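3.2 Why people leave walls bare

We had expected money to be the main reason that renters in Trevell hang so little on their walls, and we were wrong in a rather interesting way.

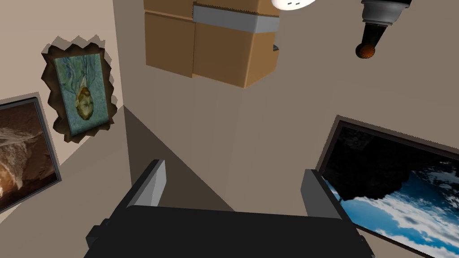
Figure 6. A small framed painting on a light beige wall.

Of the 761 tenants who answered our October survey, many told us at some length that they already owned pictures they loved — and kept them in a closet for fear of losing a deposit. Vieira and Andrade heard much the same in their 40 home visits, where a single nail hole could be a source of real worry. We return to the wording of leases in Section 4.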